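Speaker notes: Looking After Wooden Tables
Nalcombe Home Skills Day, 2 April 2022
Slot is 27 minutes plus questions. Keep water on the lectern.

Opening

Welcome people in. Ask who has a wood table at home with a mark on it that bothers them. Wait for hands. Most marks can be made better at home with things you can buy at a hardware store. A few can't, and I'll say which.

Say up front that this talk covers kitchen and dining tables. It doesn't cover antiques. If a piece might be worth money, stop and get it looked at before you put anything on it.

Slide 2: Know your finish

Everything else depends on this. The finish is what you clean, scratch and repair. You hardly ever touch the wood itself.

Four common ones: oil, wax, shellac and the film finishes (lacquer, varnish, polyurethane). Go through the drop test. Put a little rubbing alcohol on a cotton swab and touch it to a spot underneath the table. If it gets sticky, you likely have shellac. If nothing happens, try lacquer thinner in a different spot. Lacquer will soften, polyurethane won't. Open a window for the lacquer thinner and keep it away from flames.

Oil and wax: put a drop of water on the underside. If it soaks in and leaves a dark spot, the finish is worn or it's oil that needs another coat. 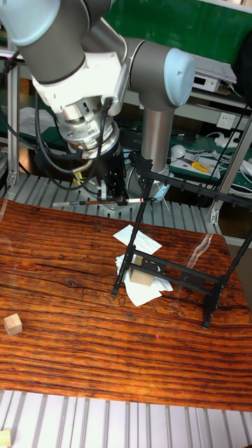

People always ask about tables where the label is long gone. Do the test anyway. Labels are often wrong too -- I bought a side table from the Quintana flea market that was sold as oiled walnut, and it was stained birch under lacquer.

Slide 3: Everyday cleaning

Damp cloth, then dry cloth. Wipe with the grain. Go easy on the dish soap, one drop in a bowl of warm water.

Skip vinegar on shellac and wax. Skip all-purpose sprays on anything you care about. Silicone polishes look good for a day and cause trouble later if you ever want to refinish, as new finish pulls away from the spots where silicone got in.

Crumbs and grit do more damage than spills. Sweep first, then wipe. If you have a table with leaves, pull it apart every September and vacuum the gap.

(If running late, cut the part on polishes.)

Slide 4: White rings and dark rings

White ring: moisture caught in the finish. Often fixable. Try leaving it alone for a couple of days first. Then a soft cloth with a bit of petroleum jelly, left overnight. If that fails, a cotton cloth over the ring and a warm iron, no steam, a few seconds at a time. Check after each pass.

Dark ring: the water got through to the wood. This is harder. Usually the finish has to come off and the stain treated with oxalic acid. Gloves and eye protection. Tell them it's fine to hire this out.

My own story goes in at this point. Falum apartment, houseplant, no saucer. It took me two weekends and the spot still shows in morning light. Keep it short. 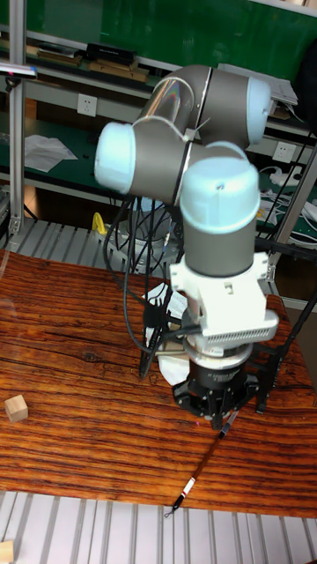 Slide 5: Scratches

Run a fingernail across it. If the nail doesn't catch, the scratch is in the finish and a little paste wax may hide it. If it catches, use a wax filler stick one shade darker than you think you need. Light filler stands out more than dark.

Dents are a different thing. On bare or oiled wood, a damp cloth and an iron can raise the fibers. Don't do this on a thick film finish. It will turn cloudy and then you have two problems.

Slide 6: Sanding

Only for solid wood or thick veneer. Start at 80 grit if the old finish is heavy. Don't skip grits on the way up. Vacuum between each one. Read out the Cindivel community workshop hours, they have a sander you can use for 10 dollars a session.

Pass the sample boards around now -- start with the left side of the room.

Slide 7: Grain

Talk about choosing a finish that suits the figure. Oil deepens strong grain and brings up the darker lines. Water-based poly keeps the color closer to bare wood. Always try it on the underside first. 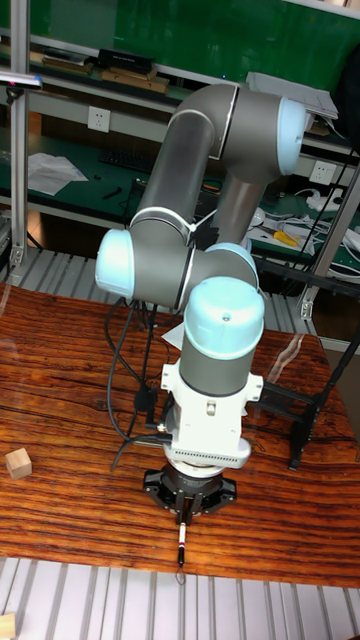
Slide 7. Robot arm over a wooden tabletop.

Questions

Likely ones: hot pans, nail polish, candle wax, kids' markers. Candle wax: ice in a bag, then a plastic card. Nail polish: don't use remover, it takes off lacquer and shellac.

Handouts are by the door, 63 copies. Collect the sample boards before people leave.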